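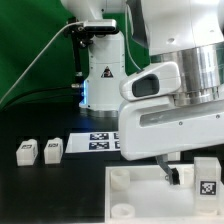
I've been through a lot of label makers. My first one was a hand-me-down with a missing battery door, and the last one ate half a roll of tape every time I turned it on, so when the Trenby went on sale in October I didn't think very hard before buying it. I've used it nearly every day since then and I have opinions!

First, the size. It's bigger than I expected from the listing, more like a paperback than a phone, and it will not go in a kitchen drawer unless your drawers are deeper than mine. I keep it standing up on the shelf over the washing machine. The keyboard is a real keyboard with keys that click, laid out like a computer, and if you've ever used one of those label makers with the alphabet in A to Z order you know how happy that made me. I type with two thumbs and hardly ever miss.

The screen shows two lines of text and is a little dim. By a window it's fine. In my pantry, where the bulb is useless, I have to tilt it back and forth to see whether I've spelled "cardamom" right (I hadn't). There's supposed to be a brightness setting under the Setup menu, and there is, but I can't tell the difference between low and high.

Print quality is great. Black on white comes out crisp even at the smallest size, which I use for spice lids, and the big size is readable from across the garage. You get 13 fonts. Most of them look the same to me and there's one with curly capitals that should never have left the factory, but the plain one is nice and that's the one I've stuck with. The frames are silly and I love them. My flour now has a border of tiny leaves.

Now the tape, where I have some complaints. It comes with a starter roll and the starter roll is short. I got through the spices and one shelf of baking stuff and it was gone by Friday. Full rolls aren't cheap. I tried the Marchuk refills, which cost a lot less and fit fine, and they stick well enough to glass and metal, but on the soft plastic bins they started lifting at the corners after a couple of weeks. The Trenby tape on the same bins is still flat. So I use the cheap stuff for jars and the good stuff for bins, and I write which is which on the roll with a marker.

It also leaves a blank margin at the front of every label, and you can't get rid of it, only make it smaller. If you print them one at a time you're throwing tape away all day long. The trick is to type your whole list with the chain setting on, print everything in one go and cut them apart with scissors. The manual mentions this on page 5 in a sentence I read three times before I understood it.

Peeling the backing is easy – there's a split down the middle, you bend the label a bit and it pops open. My old one had no split and I used to stand there picking at a corner with my fingernail until I gave up and taped the thing on.

I did put it through the dishwasher test, meaning I labeled my lunch containers and forgot about them. The black on white is still there and perfectly readable. The clear tape with black print went cloudy around the edges, though you can still read it. Freezer is no problem at all. I have soup in there from before the holidays with the label looking brand new, which is more than I can say for the soup.

Batteries: it takes six, they're not included, and there's a socket for a power adapter that's also not included. That annoyed me more than it should have. The adapter is worth getting if you're doing a whole room, because once the batteries get low the print goes pale before any warning comes up.

My neighbor has the Norndale, the one that hooks up to your phone, and we compared them one evening at her kitchen table. Hers does pictures and prettier lettering, and it's half the size. But she has to find her phone, open the app, wait for it to connect and then close an ad, and by then I've printed mine and stuck it on the jar. If you want fancy labels for gifts, get hers. If you want to know which bin has the extension cords, get this one.

I'd give it four stars. It would be five with a full roll in the box and a brighter screen. The garage is next, and I've already ordered more of the wide yellow tape.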